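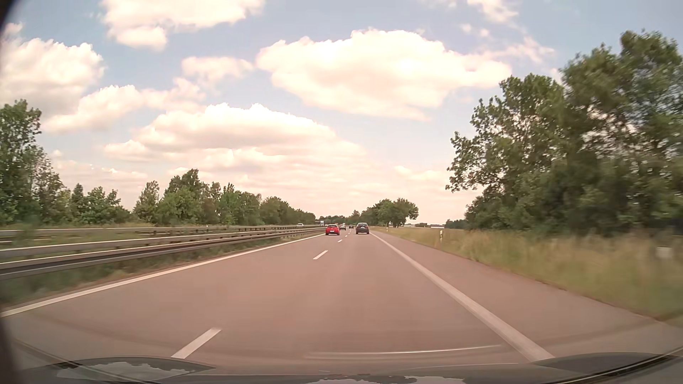 読了時間：11分

パメル地域地質図改訂作業部会　7月定例会議　議事録

日時：7月　木曜日　13時30分開会
場所：資料館会議室およびオンライン併用
議長：部会長
出席：層序班、構造班、岩石班、図面編集班の各担当、Huiling Shao（岩石班・薄片担当）
欠席：第四紀班（書面による報告あり）
記録：図面編集班

議題
1　前回議事録の確認
2　コンディア層下部境界の再定義
3　ラクロワ採石場跡の断層の扱い
4　薄片資料の再登録
5　作図ソフト Prusum の凡例仕様
6　第四紀堆積物（書面報告）
7　野外調査の予定と安全
8　その他

1　前回議事録の確認

前回議事録について、構造班から訂正の申し出があった。褶曲軸の沈下方向を「北東」と記した箇所は「北西」の誤りである。断面図側の表記は正しいため、訂正は本文のみとする。ほかに異議はなく、訂正のうえ承認した。

前回からの持ち越し事項のうち、旧図との座標の照合は完了した。西縁部で旧図の露頭位置が系統的に東へずれる傾向が認められたが、ずれの量は原図の描画精度の範囲に収まる。補正は行わず、説明書の「旧図との関係」の節に記載する。

2　コンディア層下部境界の再定義

層序班から、コンディア層の下部境界について報告があった。配布資料の要旨は次のとおり。

現行の定義では、最初に現れる赤色シルト岩の基底を下部境界としている。この定義は模式地の谷筋では有効であるが、東部では赤色シルト岩が下位のパメル砂岩の上部にも挟在し、境界を一義的に引けない。昨シーズンの柱状図を再検討した結果、赤色の発現は堆積時の環境よりも続成過程の酸化に支配された可能性が高い。根拠は、赤色部の縁が層理を斜めに切る露頭があること、および同一層準を側方へ追うと色調が灰緑色に移り変わることである。

代案として、平行葉理の発達する中粒砂岩が、根痕を伴うシルト岩に置き換わる層準を境界とする案が示された。この層準は色調にかかわらず認定でき、東部の柱状図でも矛盾なく追跡できる。

質疑の要点。

構造班：根痕を伴うシルト岩は、断層に近い区間では劈開が強く、根痕の識別が困難ではないか。
層序班：そのとおりである。劈開の強い区間では、シルト岩に付随する石灰質団塊を補助的な指標として用いる。団塊は変形後も形が残りやすい。

岩石班：団塊は方解石質か、苦灰石質か。凡例の記載に関わる。
層序班：野外では希塩酸への反応が弱いものと強いものがあり、混在するとみている。薄片での確認を岩石班に依頼したい。

図面編集班：境界の変更により、東部の尾根筋で地層の分布幅がかなり変わる。既に描画を終えた区画の修正が必要になる。
層序班：修正対象の区画は配布資料の付図に示した。模式地周辺では線の位置に変更はない。

議長から、名称を維持したまま境界の定義を変えることの是非について意見を求めた。層序班は、地層の実体の大部分が変わらないため名称は維持し、説明書に新旧の定義を併記すべきとした。構造班も同意した。図面編集班からは、旧図を使い続ける利用者への配慮として、旧境界を説明書の模式柱状図に破線で示すよう要望があり、採用した。

決定事項
代案を下部境界の定義として採用する。名称は「コンディア層」を維持する。定義文は層序班が起草し、次回会議までに回覧する。団塊の鉱物組成は岩石班が確認する。

3　ラクロワ採石場跡の断層の扱い

構造班から、Lacroix 採石場跡（以下、ラクロワ）の北壁に露出する断層について報告があった。

この断層は1849年の手描き断面図に既に示されており、当時は正断層と解釈されている。旧図はこの解釈を踏襲した。今回、北壁の植生が除去された区間で断層面を直接観察したところ、断層面上の条線はほぼ水平に近く、鏡肌の段差は左横ずれを示す。一方、断層に沿う引きずり褶曲は東側の相対的な低下を示唆しており、条線のみからは説明できない。

構造班の解釈は、先行する正断層運動の後に横ずれ運動が重なったというものである。条線は最終の運動のみを記録するため、地層の見かけの食い違いと条線の方向が一致しないことは不自然ではない。ただし、運動の前後関係を直接示す切断関係は北壁では確認されていない。脈の切断関係が観察できる可能性のある箇所は南壁下部であるが、崖錐に覆われている。

層序班から、断層の両側で対比に用いた砂岩が同一層であるかについて疑義が示された。西側の砂岩は基底に礫を伴うが、東側では伴わない。横ずれの量が大きければ、岩相の異なる区間が接していても矛盾しない。しかし、そもそも別の砂岩である場合には、縦方向の変位量の見積もりが成り立たなくなる。

Shaoから、両側の砂岩の薄片を比較した予察結果が口頭で報告された。西側の試料は火山岩片に富み、東側の試料では石英と長石が主で、火山岩片は少ない。ただし東側の試料は風化が進んでおり、火山岩片が選択的に失われた可能性を排除できない。比較には新鮮な試料が必要である。

議長は、現段階で断層の性格を確定的に図示することは適当でないとした。構造班はこれを了承した。断層の位置は露頭で確認できるため実線とし、落ち側を示す記号は付けない。横ずれの矢印も今回の草案では付けず、次の試料の結果を見て判断する。

図面編集班から、北方延長の描き方について質問があった。構造班によると、断層は沢の手前まで地形の鞍部として追跡できるが、沢より北では露頭がない。鞍部の区間は破線、沢以北は描かないことで合意した。旧図では沢を越えて実線が延びており、説明書で差異に言及する。

決定事項
ラクロワの断層は露頭区間を実線、鞍部の区間を破線とし、変位の記号を付さない。東側の砂岩から新鮮な試料を採取する。1849年の断面図は説明書に縮小して掲載する方向で、所蔵元への照会を図面編集班が行う。

4　薄片資料の再登録

Shaoから、薄片資料の再登録の進捗について報告があった。

対象となる薄片は、旧収蔵分を含めて2000枚近くある。ラベルの判読、産地の照合、台帳への転記の順に作業を進めている。判読と照合を終えたものから、岩相別の引き出しに移している。

問題となっているのは、旧収蔵分に二系統の番号が併存することである。一方は採取時の野外番号、他方は研磨時に付された作業番号で、同じ薄片に両方が記されている場合と、片方のみの場合がある。作業番号のみの薄片は、研磨記録が残っていれば産地に遡れるが、記録の一部が欠けている。

これに対し、次の方針が提案された。
・野外番号のあるものは、これを主番号とする。
・作業番号のみのもので研磨記録と照合できるものは、対応する野外番号を台帳に補い、薄片自体には書き足さない。
・照合できないものは「産地未詳」の区分とし、地質図の根拠資料には使用しない。

層序班から、産地未詳とする薄片のうち、岩相が特徴的で産出層準を推定できるものは利用できないかとの質問があった。Shaoは、岩相から層準を推定した薄片をその層準の記載に用いると循環論になるため、不可と回答した。教材用の参考資料としての利用は妨げない。議長もこれを支持した。

封入剤の劣化についても報告があった。古い薄片の一部で樹脂が黄変しており、平行ニコルでの色の記載に影響する。角閃石の多色性を記載する際には、残っている岩石片から作り直した薄片を用いる。カバーガラスの縁から剥離が進んだものは観察を控え、平置きで保管する。

前項の団塊の鉱物組成については、染色法により方解石と苦灰石を区別する。染色には未封入の薄片が必要であり、既存のものは使えない。層序班が保管する岩石片から新たに作製する。

決定事項
番号の方針を承認した。染色用の薄片の作製を優先し、再登録作業はその間、判読のみを継続する。

5　作図ソフト Prusum の凡例仕様

図面編集班から、作図に用いる Prusum の凡例設定について説明があった。

現在の草案では、凡例の並びを年代順とし、同年代の地層は岩相の粗いものを上に置いている。この並びでは、側方に移り変わる地層同士が上下関係にあるように読める。パメル砂岩の上部とその東方の泥岩相がこれに該当する。

図面編集班の案は、同時異相の関係にある単元を横に並べ、共通の枠で囲むものである。Prusum の標準の凡例機能では横並びの枠を作れないため、凡例部分のみ別レイヤーで作図する。地質単元の色を変更した場合に凡例側へ自動で反映されない点が欠点となる。

岩石班から、色の変更はどの程度見込まれるかとの質問があった。図面編集班は、コンディア層の境界変更に伴い隣接単元との識別性を見直す必要があり、少なくとも一度は変更が生じるとした。そのうえで、別レイヤーへの移行は配色の確定後に行うとの修正案を示し、了承された。

配色については、コンディア層に赤褐色系を用いる旧図の慣行を続けるかが論点となった。層序班は、新定義では赤色が認定の基準から外れるため、岩石の色調を連想させる配色は誤解を招くと指摘した。構造班は、旧図との比較のしやすさを優先すべきとした。試し刷りで比較し、次回に判断する。

記号の仕様では、次の点を確認した。
・走向傾斜の記号は測定地点に置き、重なる場合は代表値のみを図示する。省いた測定値は付表に収める。
・逆転層の記号は、堆積構造により上下判定を行った地点に限る。
・露頭が連続しない境界は破線、被覆層の下に推定される境界は点線とする。
・断面線は2本とし、うち1本はラクロワを通す。

構造班から、断面図に垂直方向の誇張をかけないよう要望があった。誇張をかけると傾斜角が実際と異なり、褶曲の形が変わるためである。図面編集班は了承した。第四紀堆積物は等倍では薄すぎて表現できない区間があるため、断面線の上に帯として示す。

6　第四紀堆積物（書面報告）

第四紀班の書面報告を議長が代読した。

河成段丘は、これまで高位と低位に区分していたが、低位とした面のうち合流点より下流の部分は、構成礫の風化の程度が上流の部分と異なる。下流部の礫は風化殻が厚く、別の時期の面である可能性がある。面の勾配だけでは区別できない。年代を示す資料は得られておらず、現時点では細分せず、説明書で問題点として触れるにとどめたい。

崖錐と地すべり堆積物の区別については、滑落崖が認められるものを地すべり堆積物とし、その他は崖錐に含める。採石場跡の捨石は人工改変地として別に塗色する。

出席者から異議はなかった。層序班から、地すべり堆積物の中に見かけ上連続する大きな岩体が含まれる場合、露頭として測定した走向傾斜を地質図に用いないよう注意喚起があった。東部斜面の測定点No.22がこれに該当する可能性があり、構造班が再確認する。

決定事項
段丘の細分は見送る。No.22の測定値は、再確認が終わるまで作図から除外する。

7　野外調査の予定と安全

次の野外調査の主な目的は、ラクロワ東側の砂岩の新鮮な試料の採取、No.22の再確認、東部尾根筋でのコンディア層下部境界の確認とする。

ラクロワでは、壁面直下での作業を禁止する。南壁下部の崖錐は不安定であり、脈の切断関係の観察を目的とした掘削は行わない。観察可能な面が自然に露出しているかを離れた位置から確認するにとどめる。北壁での観察は、降雨の翌日には実施しない。

試料採取では、採取前に方位を記入する。砂岩の組成比較用は方位を要しないが、劈開の観察に転用する場合があるため、すべての試料で同じ手順とする。袋と試料本体の双方に野外番号を記し、袋のみの記入は認めない。旧収蔵分で生じた番号の混乱を繰り返さないため、作業番号を付す際は必ず野外番号と対で記録する。

尾根筋の立ち入りについては、土地所有者への連絡を層序班が行う。返答のない区画には入らない。希塩酸は小型の滴瓶に分け、保護眼鏡とともに携行する。

Shaoから、採取試料の大きさについて要望があった。薄片と染色用の切片を同じ試料から作るには、風化部を落とした後に拳大の岩片が残る必要がある。現地で打ち割って新鮮面の広さを確かめてから袋に入れること。

8　その他

説明書の用語について、「不整合」と「無堆積面」の使い分けが班ごとに異なるとの指摘があった。侵食面が確認できるものを不整合とし、化石や年代資料からの推定のみの場合は「時間間隙」と記す。図面編集班が用語表を改める。

パメル砂岩の英語表記に揺れがあり、Pamel Sandstone に統一する。コンディア層は Condia Formation とする。

旧図の引用範囲について、説明書に転載する図は断面図と模式柱状図に限る。

担当事項一覧

層序班：コンディア層下部境界の定義文の起草、染色用岩石片の引き渡し、土地所有者への連絡
構造班：No.22の再確認、ラクロワの断層記載の改稿
岩石班（Shao）：団塊の染色と鉱物組成の確認、砂岩の組成比較、薄片ラベルの判読の継続
図面編集班：東部区画の境界線の修正、配色の試し刷り、用語表の改訂、1849年断面図の所蔵元への照会
第四紀班：低位段丘の礫の風化に関する記載の提出

次回会議では、定義文の承認、配色の決定、ラクロワの断層の変位記号を扱う。試料の分析が間に合わない場合、変位記号の議題は次々回に繰り延べる。

以上をもって閉会した。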